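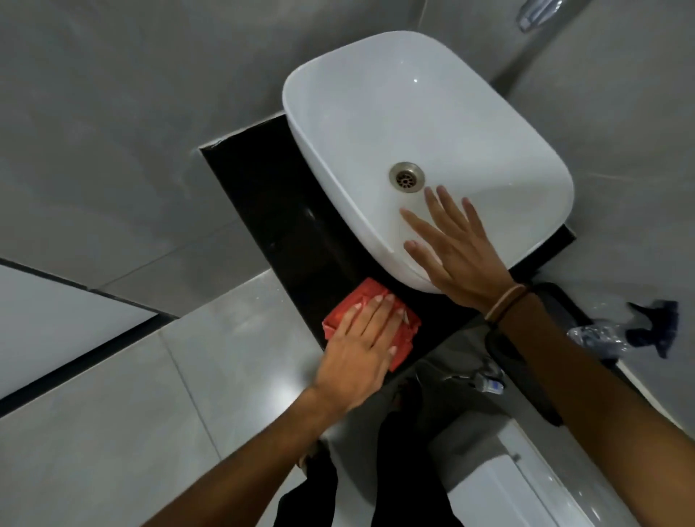 Last changed: September 28, 2021

I'd promised myself I wouldn't start this one by talking about cloths, but Godfrey Masanja had one in his hand when he opened the door and he didn't put it down for most of the morning, so cloths it is.

Godfrey looks after the rooms at Omgate, the guest house at the top of our road, and he has done every washroom in the place since it opened. I wanted to talk to him after my piece on kitchen worktops in August, when so many of you wrote in asking about black counters in bathrooms. (So many! I had no idea there was this much unhappiness over them.) He made tea, very strong, and we sat on the back step.

"People choose black because they think it won't show the dirt," he said. "Black shows everything. It shows soap, it shows your fingers, it shows where the cloth has been. If you want to hide dirt you should buy something the colour of dirt."

I asked whether he'd have picked it himself. He thought about that for longer than I expected. "For looking at, yes. With the white basin on top, it's handsome. For cleaning, give me the old sort with everything in one piece."

The basins at Omgate are the kind that sit on top of the counter like a big bowl, and he has strong views on those too. The inside is easy, he says, it's all smooth curves and there's nowhere for anything to hide. The trouble is the outside, down where the basin meets the counter. Toothpaste gets in there and so does hair, and guests never see it until they drop an earring and go looking.

"I do that part with my finger inside the cloth," he told me, and showed me on the rim of his mug, going right round it twice. "A brush flicks the water up the wall. Then you have another job."

So what does he use? I was hoping for a secret and I'm afraid it's washing-up liquid, a tiny drop in warm water, and then plain water, and then a dry cloth. He tried a spray called Grarkia for a while because the owner's sister swore by it, and he was polite about it, but it left a film on the black that took him most of a week to get rid of. Anything gritty is banned. He once saw what a scouring powder did to a shiny worktop at his last job, a hotel called the Mosoti with 454 rooms, and he still sounds cross with whoever did it.

I asked how on earth anyone keeps 454 bathrooms clean and he laughed. "You don't keep them clean. You clean them, and they get dirty. I like it here. Here I know the taps."

We got on to the way he works, which I'd never have thought to ask about if my own back didn't ache every time I do ours. He folds the cloth into a pad, and when one face is dirty he refolds it to get a clean one. He spreads his fingers over the top so the whole pad touches the counter. And he likes to have his other hand in the basin, flat on the china, feeling for anything he's missed.

"Your eyes will tell you it's clean," he said. "White on white, what can you see? Toothpaste is white. Limescale is white. But your hand knows." I tried it when I got home and I'm sorry to report that my hand knew quite a lot.

He's fussy about drains as well. He lifts the grate out if it's the sort that lifts, and if it isn't he goes round the slots with a cotton bud. As for the line of sealant along the back wall, he says to leave it alone unless you mean to do it properly. Wipe along it, never across, and don't pick at the chips. I have been picking at ours for years!

Money came up too, because I'm nosy. The owner was quoted 600 pounds to swap one of the black counters for a pale one and 300 to have it polished, and Godfrey talked him out of both. A dry cloth at the end costs nothing, he said, and it's the bit that everyone leaves out. "They wipe it wet and they walk away. Then they ring me and say the counter is old."

Before I left I asked if he does his own bathroom the same way. He looked at the cloth, then at me.

"My wife does ours," he said. "She says I'm too slow."

He did give me one of his cloths to take home, folded in half and in half again. It's on the side of our bath now and I've told the children not to touch it.

Recent posts
Black worktops: your letters, part 2
A morning at the Arivari tile shop
Taking up the hall carpet
What I keep under the sink
Three ways with old towels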